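Subject: Re: [skincare-making] Vitamin C serum turning yellow before the bottle is finished

Replying on the list, as two other people have written to me with the same fault.

> I have now made four batches of the 10 per cent ascorbic acid serum from the
> list recipe and every one has gone straw yellow by the third week. The last
> was made on a Sunday and was visibly darker by the following one. I use
> deionised water from the garage, the powder is the Ellon one in the 200 g
> tub, and the bottles are the clear dropper type. pH was "between 3 and 4"
> on paper strips. I heat the water to get the powder to dissolve faster.
> Is the powder bad, or is it me? And is it safe to use once it has gone
> yellow? Also, would sodium ascorbyl phosphate be any easier? I keep reading
> that it is a straight swap.

I would not blame the powder first. If the dry powder is white and runs freely, it is probably fine. Put a pinch in cold water in a white cup. If that solution is colourless, the fault is coming in later.

Taking your points in the order I would deal with them.

Water. Garage deionised water is made for batteries and irons. It is low in minerals but it is not sold with any promise about microbes, and once the can has been opened you have no idea what is in it. Buy distilled or purified water of a grade meant for cosmetics, in the smallest bottle you can find, and open a fresh one for each batch. Traces of iron and copper speed up the breakdown of ascorbic acid a great deal, so keep metal spoons and whisks out of it as well. Glass rod, glass beaker, plastic spatula.

Heat. Stop heating it. At 10 per cent the powder goes into room temperature water with a few minutes of stirring. Stir slowly. A stick blender pulls air in, and oxygen is the thing you are trying to keep out.

pH. "Between 3 and 4" is too loose to be useful. Plain ascorbic acid keeps best at 3.5 or below, and it also gets into the skin better there. Paper strips are hard to read in that range. I use the Torres pen meter, calibrated at pH 4 and pH 7 on the day. Add your sodium hydroxide solution drop by drop and wait for the reading to settle each time – overshooting and then correcting with more acid gives you a batch whose strength you no longer know.

Chelator and antioxidants. The list recipe has neither, which I have complained about before. My July version had disodium EDTA at 0.1 per cent, ferulic acid at 0.5 per cent and a little vitamin E. The ferulic acid will not dissolve in water alone, so wet it in the propanediol first. You will also need a preservative that works at low pH. Check the supplier's sheet for the range. Flasavham list theirs on the product page, Drondville will send it if you email them.

Storage. Clear droppers are the worst choice available. Light gets in at the sides and air gets in each time the bulb is squeezed. Mine stood on a bathroom shelf in a top-floor flat for the first year and I lost most of what I made. Anyone working in a loft conversion should think about where the sun falls through the roof window in the afternoon, and put the bottles somewhere else.

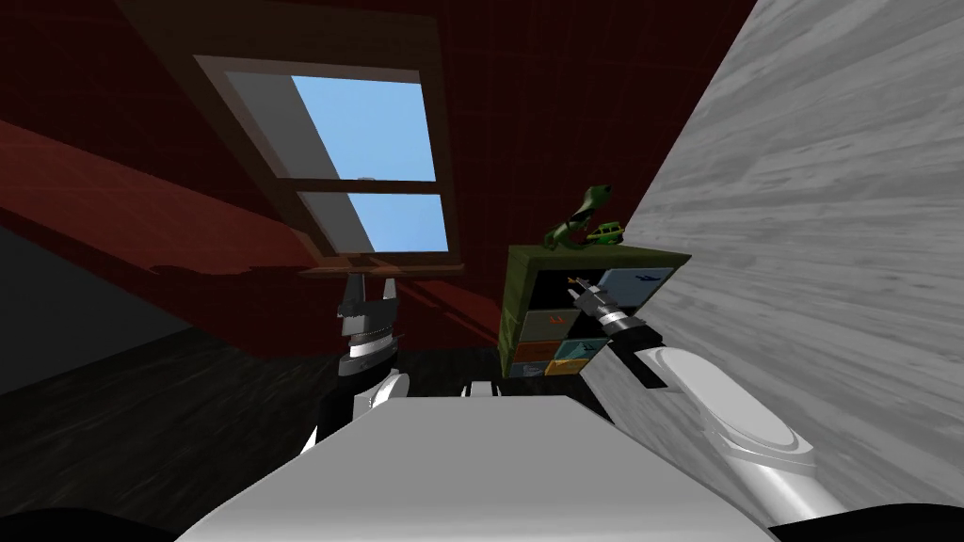
Attic skylight, blue sky behind both panes.

Use an airless pump in an opaque body, or failing that amber glass filled close to the neck. Keep it in the fridge and make less of it. I make 2 bottles at a time and no more, and I write the batch number on the label. Batch 109 was the first that stayed colourless to the end of the bottle, and the only change from the one before was the pump.

Is it safe when yellow? A faint straw tint means some of the acid has gone and the serum is weaker than the label says. Deep yellow or orange I would throw away. It can stain the skin and pillowcases, and the breakdown products do nothing you want. If it has gone cloudy or smells different, throw it away whatever the colour, as that may be a preservation fault.

On sodium ascorbyl phosphate: it is easier to keep but it is not a straight swap. It wants a pH near neutral, so the preservative and the thickener may both have to change. Xanthan copes with most things. Carbomer does not care for that much salt and will go thin on you. It is also a milder ingredient, and the published work behind it is smaller. For someone whose skin stings with the plain acid it is a sensible choice.

The corrected recipe is in the list files as sheet 234. Please use that one and ignore the copy pasted into the older thread, where the water figure is wrong and the total does not come to 100 per cent.

If the next batch still turns, change one thing only and post the pH on day one and day fourteen. Without those two readings I can't say much more.

--
You are receiving this because you are subscribed to skincare-making.
To leave the list, send a blank message with "unsubscribe" as the subject.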